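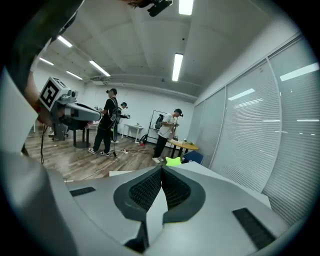
4. Preparing the large room

This section explains how to make the large room ready for a group and how to leave it afterwards. Please read sections 2 and 3 first, if you did not receive the key from Sabine Petersen personally.

4.1 Floor

The floor is of wood planks and it takes scratches easily.

1. Sweep the floor with the soft broom. The hard broom is for the entrance only.
2. Look at the soles of your shoes for small stones. Sneakers with a clean sole are allowed.
3. Carry chairs and boxes, do not pull them.
4. If there is a wet place, dry it at once with a cloth and go over it in the direction of the planks.

CAUTION: Do not use the steam cleaner on the wood. It was tried one time in the Wastgate building, and the edges of the planks came up.

4.2 Ceiling lights

1. Switch on the lights with the Monel panel next to the door. Press each button once and wait.
2. The tubes can blink for a few seconds. In January, when the room is cold in the morning, they need longer.
3. If one tube continues to blink, switch off its row and write it in the room book. Rainer Brinkmann orders the new tube.

Note: Do not climb on a chair to touch the light covers or any other thing which is fixed to the ceiling. The ladder is in cupboard 255 and only two persons together may use it.

4.3 Air conditioning

1. Set the temperature on the Homeo control before the group arrives. The air comes out of the long vent under the ceiling.
2. Do not hang paper or cloth on the vent.
3. When the room is full, set it two degrees lower and keep the door closed.

The control goes back to its normal setting every night. It is not necessary to switch it off.

4.4 Walls, bags and cables

1. Put nothing on the white wall with tape. The paint comes off together with the tape.
2. Bags and backpacks may be placed along the wall, but the way to the door must stay free for the width of two persons.
3. Lay the cables along the wall. Where a cable must cross the floor, cover it with the rubber strip.

CAUTION: A cable which hangs down at the height of the knee is easily overlooked. Take it up before people walk there.

4.5 Leaving the room

1. Sweep again.
2. Switch off the lights row by row.
3. Write your name and the time in the room book.
4. Close the door and try the handle.

For questions please call Wiebke Frerichs, extension 692. On Tuesday the phone is answered by Máté Katona.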